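Which slot does it go in? A field guide to the inside of an old office tower

The listing said "desktop, works, no drive." I paid for it, carried it up two flights, and spent the evening on my knees with a flashlight trying to work out where the graphics card was supposed to live. If you have bought a retired office machine and would like to put something in it, start with the boring part.

Shut it down, pull the power cord, and hold the power button for 8 seconds to drain what's left. Lay the tower on its side. Take off the panel and put it somewhere you won't step on it. I have stepped on mine. Touch bare metal on the case before you touch anything green.

Now find the slots. They are the long parallel connectors that line up with the metal brackets at the back of the case, and on an older workstation board you may get several kinds side by side, like a museum of things the industry has changed its mind about.

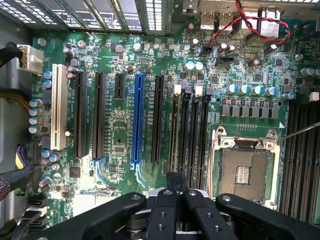
Color helps, up to a point. A long white slot on a board like this is plain old PCI, good for the sound card your uncle swears by. Black ones are PCIe, and the stubby one is an x1 for small cards. The blue slot is the x16, and that's where the graphics card goes. Do not trust color alone on another maker's board. Read the tiny white lettering next to the slot, with your phone's zoom if your eyes are like mine.

Look at the end of the slot, too. A long one usually has a little latch that grips the card. Push it open before you install anything, and remember it exists on the day you take the card out. My friend Sajib Sarkar forgot, pulled harder, and now owns a board with a latch-shaped absence.

Next, the wires. Old towers are full of them and they all want to be exactly where your card is going. Ease them aside without unplugging anything. If you must unplug something, take a picture first. "I'll remember" is how I ended up reading 542 replies on a forum thread about front panel connectors. 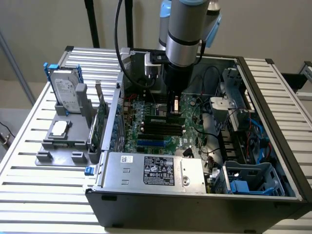
Maximiliano Quezada
Repairs and Grumbling Editor, Hurnmont
30/11/2022

Check the power supply before you buy the card. Its label tells you what it can deliver, and you want the total wattage plus whatever it says for the 12-volt line. If the card's box asks for a 300 watt supply and yours says less, the box wins.

Then the install itself, which takes less time than finding the right screwdriver:

Remove the bracket cover behind the slot you chose.
Line the card up and press straight down, evenly, until it seats.
Secure the bracket.
Plug in any extra power lead the card wants.
Leave the side panel off for the first boot. Putting it on early annoys the machine.

No picture on the monitor? Check that the cable is in the new card and not the old port. Then reseat the card. Then reseat the memory while you're in there.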